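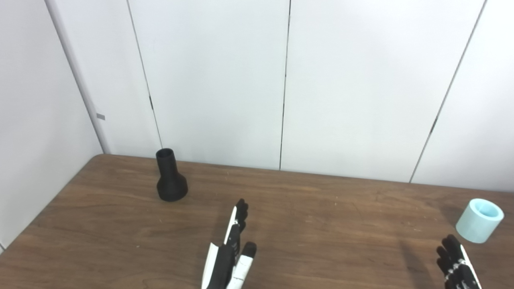
Could the README please say which way up the bottle goes, asks Yareli Quintero, as the preview in her slicer shows it neck down and she printed it that way the first time. The bottle stands on its wide end. The flared base goes on the build plate, the neck tapers upward, and the cylindrical opening is at the top. Some slicers read the up axis in the older files wrong and flip the part on import. The files in this release have been re-exported with the base at zero height.

Lallach

Lallach is a small set of printable tabletop forms: bottles, tubes, cups and rings, all hollow and all open at the top. The set comes with the model files, the print notes, and a table of measurements taken from finished prints. People use the forms for still-life drawing, for sorting and stacking games, and as plain stand-ins for household containers when the real ones are too heavy or too breakable.

This README covers both the models and the measurement table. There is no separate data card.

Current release

Dated Sunday, April 26, 2020. It replaces the October release in full. Please don't mix files from the two, because the tube changed size.

What is in the folder

models - one STL file per form, in millimeters
source - the editable files the STLs were made from
notes - print settings and finishing notes, plain text
measurements.csv - the measurement table, 720 rows
CHANGES.txt - what changed and when
LICENSE.txt - the license text

The forms

Bottle. The tallest form in the set at 129 mm. Wide, round base, tapered neck, short cylindrical mouth with a hollow rim. It can pass for a bottle or a vase and people call it both. The file name says bottle. The inside is open all the way down to the floor of the base, so a dried stem will stand in it. Don't fill it with water unless you have sealed it yourself.

Tube. A short cylinder, 40 mm across the outside. The inner wall is smooth in the model and has no ridge or lip. It can stand on end or lie on its side, but it will roll when it lies on its side, so keep it away from the edge of a table that isn't level.

Cup. Straight sides, closed bottom, no handle. The wall is the same thickness as the tube wall. Early versions had a handle that needed supports and broke off when the supports were removed, and it has been dropped from the set.

Ring. A low band meant to go around the neck of the bottle or to sit under the cup. It is a loose fit on the neck and will slide down until the taper stops it.

Saucer. A shallow dish with a turned-up edge. It prints flat with no supports. Large flat parts curl at the corners on a cold bed and this one is no exception, even though it has no corners.

Colors

The forms have no assigned colors. Our own reference prints are matte black for the bottle and pale blue for the tube, and the measurement table was started with those, so the earliest rows are nearly all black bottles and blue tubes. Later rows add white, gray and a red that has since been discontinued by the shop we bought it from.

If you plan to draw or photograph the forms, matte filament is easier to live with. On a glossy bottle every layer line catches the light, especially on the flare. On a matte black one the lines are still there if you look closely but they stay faint. Black on a dark brown table can lose its lower edge in its own shadow. Moving the lamp to one side helps more than making it brighter.

Pale colors show scuffs from a wooden tabletop fairly soon. A damp cloth takes most of them off.

Printing

Everything in the set was drawn for a 0.4 mm nozzle. Layer height is up to you. We used 0.2 mm for nearly all of the prints in the table. Finer layers make the taper of the neck look better and take much longer.

Print the bottle on its base with no supports. The outward curve at the foot is shallow enough that the first layers hold up without help. If the underside of the flare comes out rough, slow the outer wall down before you change anything else.

Print the tube standing on end. Two people have asked about printing it lying down to save height. You can, but it will need supports inside, and the inner wall will be rough where they were.

Do not use spiral or vase mode for the bottle. The single wall is too thin at the mouth and cracks when the ring is pushed on. The cup is fine in vase mode.

Let the bed cool before you take off the saucer.

Finishing

None is required. The prints in the table were measured as they came off the bed, after loose strings were pulled off by hand. A quick pass with fine sandpaper on the rim of the bottle and the two ends of the tube takes the sharpness off, and is worth doing if children will be handling them. Sanded prints should be marked as sanded if you send in measurements.

Weight

The forms are light. The bottle has the broadest foot and is the steadiest of them, but a sleeve will still knock it over. Yareli Quintero suggested an option for a weighted base, and there is now a version of the bottle in the source folder with a pocket in the floor for a steel washer. It has not been measured and is not part of the table.

The measurement table

Each row is one measurement of one finished print. A print that was measured in several places has several rows. The columns are:

print_id - our own number for the print
form - bottle, tube, cup, ring or saucer
color - as written on the spool
place - where on the form the measurement was taken, for example mouth, neck, foot
nominal_mm - the size in the model
measured_mm - the size on the print
tool - caliper or ruler
site - Virkwood or Toledo
remark - free text, often blank

The site column is there because the prints were made and measured in two rooms with two different printers. Virkwood did the bottles and tubes at the start and a share of everything after that. Toledo came in with the cup and did all of the saucers. Differences between the two sites are small for the tube and larger for the saucer, where the Toledo prints run a little wide at the rim. We have left the numbers as they were written down.

How the measurements were taken

Outside sizes were taken with a caliper, held lightly. Thin walls give if you squeeze, and the mouth of the bottle will read low if you do. The foot of the bottle was measured across its widest line in two directions and both readings were kept. Heights were taken with the form standing on a flat table and a caliper or ruler held upright next to it.

The inner size of the tube was taken at both ends. The end that was on the bed is often slightly tighter from the first layer being pressed down. If the place column says "bed end," that is what it means.

Known problems

Some 5 rows have no color. The spool labels had come off and we didn't want to guess.

The remark column is in whatever words the person at the table used. "Good," "ok" and "fine" all mean nothing was wrong. "Lean" means the neck is off center to the eye.

A handful of early bottle rows give the neck size without saying how far up the neck it was taken. On a tapered part that makes the number close to useless. Filter on place = neck and a blank remark to find them.

The red prints shrank more than the others. We don't know if that was the filament or the unheated room they were made in.

Saucer heights were taken with a ruler at first and a caliper later. Check the tool column before you compare them.

Using the forms together

The tube fits inside the cup with room to spare. The ring fits over the tube loosely. The tube does not fit over the mouth of the bottle in this release - it did in the October files, and a few people had been using it as a cap. If you depended on that, keep your old tube file and name it so you won't confuse the two.

Drawing groups tend to set up the bottle with one other form on its side next to it, so there is one upright shape and one open circle at an angle. The bottle and the tube are the pair we would print first if you only want two.

Sending in your own prints

New measurements are welcome. Use the same columns, put your town in the site column, and leave print_id blank so we can fill it in. Please measure at least two places on each print. A row with only an overall height is not much help.

Send a new form only if it is hollow, open on top, and prints without supports. Those three rules have kept the set small. A lidded jar under the working name Zinora is being tried out now and may be added if the lid can be made to fit on both printers. The current draft fits in Virkwood and jams in Toledo.

License and credit

The models and the measurements are free to use, change and print, including for sale. Credit is appreciated and can be as short as "Lallach set." If you change a form, please change its file name as well.

Questions that come up often

The bottle is not food safe and neither are the cup and saucer.

Scaling is fine down to half size. Below that the wall of the ring drops under one nozzle width and most slicers will skip it without a warning.

The STL files carry no units. If a form comes in tiny, your program has read millimeters as inches or the other way around, and a bottle height of 129 is the easiest thing to check against.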